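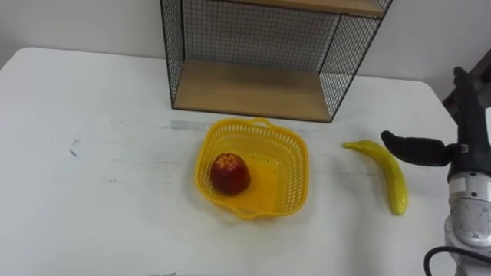
Selamawit Bogale asked before we got going whether the waste oil tank counts as part of this inspection or gets its own sheet. Same sheet. It's item 9.

Plarkham yard, fuel storage and dispensing, walk-through checklist
Thursday, December 9, 2021
Done by: Myroslav Onyshchenko

1. Main diesel tank, 2000 gallon, double wall – OK. Paint flaking on north end, surface only. Wire brush and touch up in spring.

2. Interstitial gauge – reads dry. Glass is fogged, had to use a flashlight. Replace glass.

3. Vents and emergency vent – normal vent clear. Emergency vent lifts by hand and drops back ok. Wasp nest from August is gone.

4. Fill port, spill bucket – FAIL. Inch of water in the bucket, lid gasket split. Pumped out into the waste drum. New gasket on order from Donnelly. No deliveries until it's on.

5. Overfill alarm – test button works, horn works. Can't hear it from the office with the door shut though. Want a light added.

6. Dispenser hose and nozzle, pump 1 – ok. Breakaway dated, in range.

7. Pump 2 – hose rubbing on the bollard agian. Cover worn, no cord showing yet. Tagged out. Don't untag it just because there's a line at pump 1. 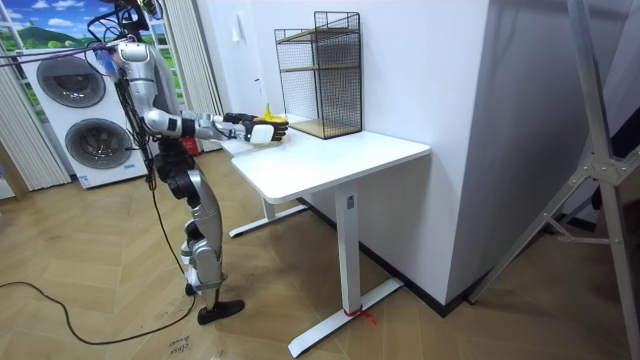

Pump 2 was tagged for the same rub last time and all we did was turn the hose around, can we please move the bollard – Selamawit Bogale

Agreed. Put it on the work list for Iklow, they have the concrete saw. Hose gets replaced either way.

8. Filters – pump 1 changed, date written on the can. Pump 2 not changed, do it with the hose. Filter wrench missing from the hook.

9. Waste oil tank – stick reading 126 gallons, log says 93. Somebody is dumping and not writing it down. Log sheet is on the clipboard, pen is on a string, no excuse. Tank itself fine, no weeping at the seams. Screen in the funnel clogged, cleaned it.

10. Biodiesel blend tote – valve drip, slow. Tightened packing nut, stopped for now, look again Monday. Label faded, cant read the blend. Relabel before anyone draws from it.

11. Containment – drain valve closed and locked. Leaves in the corner, shoveled out. Hairline crack by the west wall, chalked both ends so we can see if it grows.

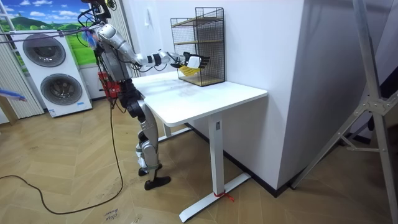
Crack is on the outside face too, lower down. Could be the same one coming through. Sending it to Zoltar for a price on sealing before the hard freeze.

12. Fire extinguishers – two at the island, both charged. One by the shed has no inspection tag. Swap it.

13. Spill kit – 16 pads left, no socks. Reorder both. Drum lid was buried under pallets – keep that area clear!

14. Emergency shutoff – tested, kills both pumps. Sign is sun bleached, need new one.

15. Bonding cable and clamp – ok, clamp spring a little weak.

Open items: 4, 7, 9, 10, 11, 12, 13, 14. Number 4 first. Initial next to each when closed and leave the sheet in the shed binder.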